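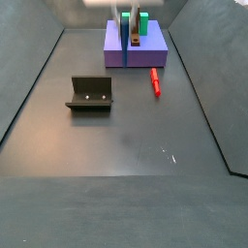
Home | News | Kits | Support | Contact

New from Jurkgate: the Plunia practice kit

If you stopped by our table in April, you may remember Tane Baxter promising that a block-handling kit was on its way, and we're very happy to tell you it's here! Plunia comes with colored blocks and pegs and a gray tray with sloping walls, so a piece that gets bumped tends to stay within reach of your arm – a small thing, but one we've come to love after a long spring of crawling under benches.

We ran the test set on our own Viltilard arm for over 1,000 picks before we let anyone else near it. Tall, narrow pieces standing close together were the hardest by far, and we'd gently suggest starting new users on the pegs and working up from there.

The full kit is $376 and includes 2 hours of setup help by phone, which Tane handles himself (he does like to chat, so have a coffee ready). Owners of the older Nepia kit can keep their tray and order the pieces separately – just mention it when you call.

Contact us | © 2018 Jurkgate | Back to top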